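About the Linerano Robotics Club

We started in a Brasville classroom with one borrowed soldering iron and far more ideas than parts. Now we're 40 students, and we still run out of table space!

Everyone begins the same way: you print your arm, fit the servos, wire it up, and then find out how hard it is to pick up something small. Candy is our favorite practice load (wrapped, please). Getting one into a mug sounds easy until you've written the code for it.

Kerttu Nieminen teaches the programming side and Damián Zavala looks after the printers and the build bench. Older students coach the new ones, and they're wonderfully patient about stripped screws.

We meet on Sunday afternoons, and new members can join in September or any time a seat opens up. Our team is working toward the Adamczyk Cup, where each arm gets 3 minutes to sort as many pieces as it can. Come by and try driving one.
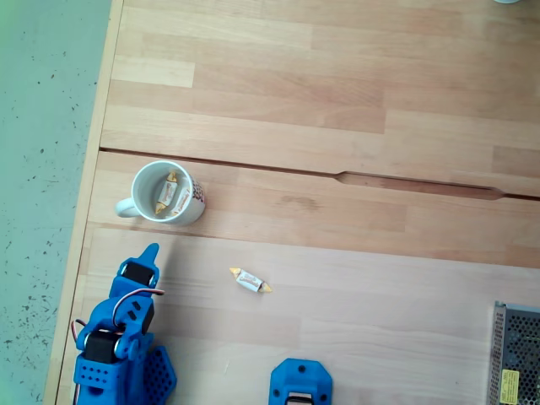
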